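Gastwood parcel counter gets its evening hours back

Sep 27, 2024

By Izzati Saragih

If you've been racing across town on your lunch break to pick up a package, good news! The parcel counter on the ground floor of the old Gastwood mill is going back to evening hours starting next week, and I for one am thrilled. I have a pair of boots in there that I've been trying to collect for ages.

Quick recap for anyone who moved here over the summer. Mullotside, the delivery outfit that runs the counter, cut the evening shift back in March. The company said at the time that it didn't have enough people to cover it. What we got instead was a window from ten to three, which was fine if you worked from home and pretty useless if you didn't. More than 200 people signed the petition at the bakery (me included, twice if I'm being truthful, but they crossed one of them out).
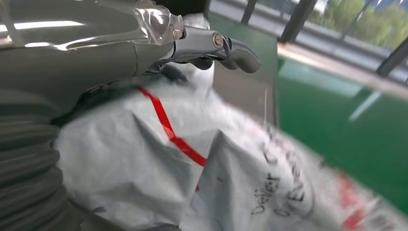 So what's changed? Mostly the lease. Mullotside has taken over the unit next door, the one that used to sell kitchen tile, and signed on for another 4 years. The extra room means parcels won't be stacked in the hallway anymore, and the company tells me it has hired enough staff for a proper late shift. The counter will stay open until eight in the evening, and it'll hold your package for ten days where it used to be five.

I stopped by to ask about returns too, since that's what most of you write to me about. Those will be taken at the same counter, all day, and you'll get a paper receipt if you ask for one. Please ask for one! I've lost a refund on a lamp that way and I'm still sore over it.

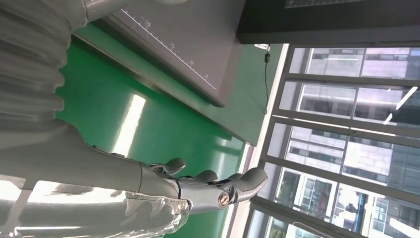
Not everybody's happy. A few folks on Srithong Street are worried about vans idling outside after dinner, and I get it, that road is narrow and the parking is already a mess. Mullotside says drivers will use the back lot after six. The neighbors I talked to want that in writing, and the last I heard, they were still waiting on a letter.

There's also the matter of the small shops. Prellico, the stationery place on the corner, has been taking in parcels for its regulars all through the spring and summer, and it picked up some nice foot traffic doing it. The owners told me they'll keep going through the holidays and see how things look after that. I hope they do, because you can't buy a decent birthday card at the mill.
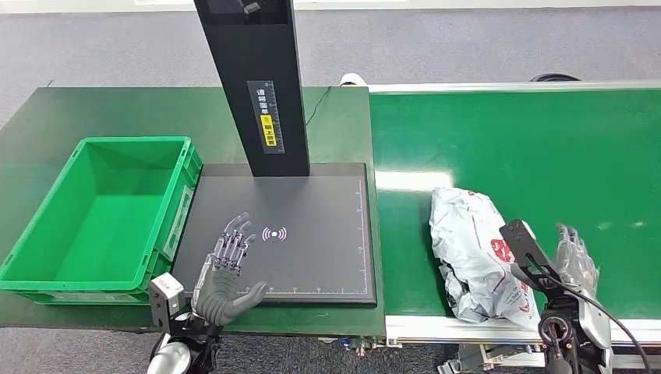 The new hours start on the first of the month. Bring a photo ID and the pickup code from your text message, and if the package is in your spouse's name, bring a note from your spouse. The side entrance is still closed for paving, so go in through the front by the bike racks.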